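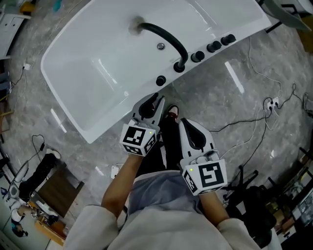

Jaqueline Manríquez, community moderator

Drastia stuck at 197 MB after the update. Restarting Trastow doesn't help. Any fix?

Subira Ondieki
Close the launcher, delete the download cache and verify the files – saves are kept in a separate folder.
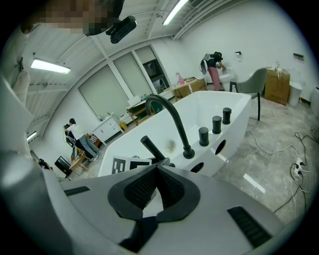 Bath with black spout and handles

Grikard
Same here. Reinstalled, took ages.
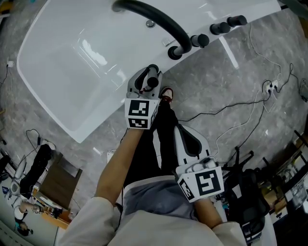 At the side of the bath

Mac Suibhne
Check free space. The patch needs 6 GB to unpack.

Last updated: 2021-01-06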